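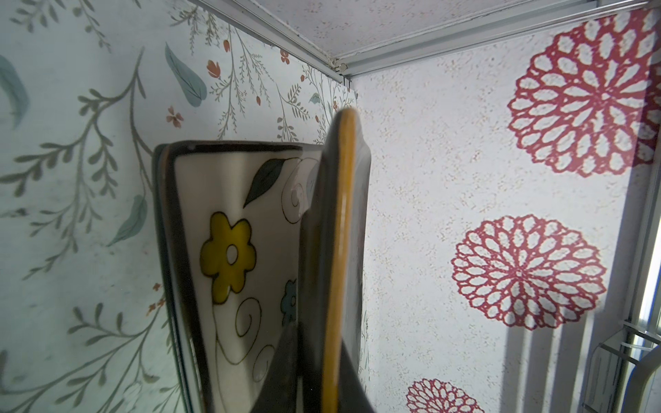 Photo: Eyerusalem Abdella / Farkano

Farkano Enclosed Handling Cell, Series Z
Planning and Purchase Guide

Product status: current
Order group: cells and enclosures
Lead time: see Delivery

Overview

The Series Z is an enclosed benchtop cell for one small robot arm with a wrist camera. It is sold to tableware decorators, small packers, test labs and university groups that need repeatable handling of plates, tiles and similar flat goods in a known space. The cell has an aluminum rail frame, a closed ceiling and interchangeable wall panels. The arm, gripper and camera are quoted separately, and most buyers already own at least one of the three.

This page covers what to buy, what to budget for beyond the cell price, and what must be ready at your site before delivery. Dimensional drawings and wiring diagrams are in the installation manual.

What the cell is suited to

Upright flat ware is the reference task. Plates stored on edge need a narrow approach and a controlled opening of the fingers. Where two plates overlap in the camera view, the arm has to resolve which rim belongs to which piece before it closes. Square plates are harder than round ones in one respect, as the corner position changes the usable grip height. Glazed surfaces return glare, and a bright reflection on the decoration can be read as a chip or a missing patch of color if the inspection settings are left at default.

The cell is also used for tiles, framed samples, trays and shallow boxes. It is not suited to liquids, open powders or hot ware. Pieces straight from a kiln must be at room temperature before loading.

Configuration

Base cell (order code Z-B). Frame, ceiling panel, work surface, clear plastic brackets for panel mounting, leveling feet. No wall panels.

Wall panel set, plain (Z-WP). Matte gray, four panels. Supplied for production use, where the background should stay constant.

Wall panel set, printed (Z-WD). Patterned panels in botanical, floral and stone-look prints. Supplied for recognition testing and model training, where the background should vary between runs. Adjacent walls may carry different prints. Panels can be mixed with the plain set.

Ceiling panel, speckled (Z-CS). White speckled finish, fits the standard rails. Can be ordered in place of the plain white ceiling at no change in price.

Arm mounting plate (Z-MP). Drilled to order. State the arm model on the purchase order. Blank plates are available for in-house machining.

Wrist camera bracket (Z-CB). Holds a small camera behind the fingers. With the standard bracket, part of a finger remains in view at the bottom of the image. Software masks should be set after the bracket is fixed and checked again after any finger change.

Stodach finger set. Dark gray, narrow profile, with replaceable pads. Stodach fingers are stocked by us as a convenience item and are covered by the maker's own warranty.

Panel selection

Buyers often leave panel selection to the end, and it is worth settling early. Printed walls contain edges and closed shapes that resemble decoration on the ware. A plate painted with a flower and leaves, placed in front of wallpaper printed with flowers and leaves, is a demanding case for segmentation. If your production background will be plain, printed panels are needed only during testing. If the arm will later work in shops, kitchens or showrooms, order both sets.

Panels are changed from outside the frame after releasing the brackets. The work can be done by one person. Allow time for re-imaging the empty cell after each change if your software uses background subtraction.

Lighting

The cell has no lamps in the base configuration. Many sites place it beside a window and work with daylight, which gives soft shadows on the lower walls that move through the day. This is acceptable for training data and for manual supervision. It is a poor basis for glaze inspection. Sites that inspect should order the Teshome diffuse light bar (Z-LT) and the outer blind (Z-BL) together. Ordering the bar without the blind leaves window light entering past the frame posts, and the improvement is small.

Place the light bar parallel to the plate faces where possible. On dark glazes the highlight should fall outside the painted area. If it cannot be moved, record two images with the plate turned between them.

Budget planning

The cell price is the smaller part of a first-year budget for most sites. The following items should appear as separate lines in your request.

1. Base cell and one panel set.
2. Arm, controller and mounting plate.
3. Gripper, fingers and spare pads.
4. Wrist camera, bracket and cable.
5. Light bar and blind, if inspection is planned.
6. Guarding or area scanner, if required by your risk assessment.
7. Integration labor, internal or contracted.
8. Breakage allowance for sample ware.
9. Annual service.

Item 7 is the one most often set too low. A site with its own controls technician can usually bring a handling task into use without outside help. A site without one should obtain a fixed quotation. Zotmont carries out integration on Series Z cells under a separate contract and will quote from drawings and a sample set of your ware.

Item 8 should be agreed with the decorating department before purchase. Use seconds for setup. Reserve first-quality decorated pieces for acceptance.

Pads are consumables. Plan on replacement every 500 operating hours with glazed ware, and sooner with unglazed foot rings, which abrade the pad face. Pads are sold in packs of 100.

Site requirements

Bench or stand: rigid, level, rated for the combined weight of cell and arm. Rolling stands are not recommended unless the wheels can be locked and lifted.

Clearance: 122 cm on the loading side, enough for a person with a tray. The remaining sides may stand closer to a wall, but panels on those sides cannot then be changed without moving the cell.

Power: one grounded outlet for the cell accessories and a separate one for the arm controller. Do not share a circuit with a kiln or compressor.

Network: one wired port. Wireless connection of the camera is not supported.

Floor: free of vibration from presses or conveyors. If a plate standing on edge in its holder rattles audibly, the location is unsuitable.

Ware holders

Holders are not included. The slot should support the plate on edge without touching the painted face, and should leave the upper part of the rim free for the fingers. Slot spacing is the critical figure. Send us the rim thickness, overall size and foot depth of each shape and we will state a minimum spacing for the Stodach fingers. Wider spacing reduces capacity but allows the camera to see the gap between pieces. Where a neighboring plate stands at an angle, it may present only its edge to the camera and still cover part of the piece behind it. Parallel slots avoid the condition.

Acceptance

Each cell is assembled at Farkano, checked for squareness and partly disassembled for shipment. Corner connectors remain fitted to the ceiling rails. After installation the buyer should run a handling test with at least 3 shapes of ware, including the largest and the thinnest. Record the following:

Shape and rim thickness
Slot position
Grip height
Result of pick
Result of return
Visible marks on glaze after return
Lighting condition and panel set fitted

The test sheet is supplied with the manual. Return a signed copy to start the warranty period. Cells without a returned sheet are covered from the shipping date.

Delivery

Base cells and plain panels ship from stock. Printed panels are made in batches, and orders received in December are placed in the following batch. Drilled mounting plates add time for drawing approval. Crates are delivered to the dock only. Arrange your own transport to the point of use and keep the crate until acceptance is complete.

Orders that are complete and approved by Friday noon enter the next week's schedule. An order is complete when it states the cell code, panel set, ceiling finish, arm model, power region and delivery contact.

Service and spares

Annual service covers frame alignment, bracket inspection and cable check. It does not include the arm. Cracked plastic brackets should be replaced in pairs. Wall panels are cleaned with a dry or slightly damp cloth. Solvents lift the print.

Spares kept in stock: brackets, corner connectors, leveling feet, ceiling panels, plain wall panels, finger pads. Printed panels are matched by pattern code, found on the back. Patterns withdrawn from the range are not reprinted, so sites that depend on one pattern should hold a spare.

Quotation requests

Send the configuration list and ware dimensions to the Farkano equipment desk, attention Eyerusalem Abdella. Photographs of the ware taken from the intended camera height are useful, and should include at least one view with pieces overlapping. Quotations for cells without an arm are issued first. Quotations including integration follow after Zotmont has reviewed the sample set.

Related items
Z-B base cell
Z-WP plain wall panels
Z-WD printed wall panels
Z-LT Teshome diffuse light bar
Z-BL outer blind
Stodach finger pads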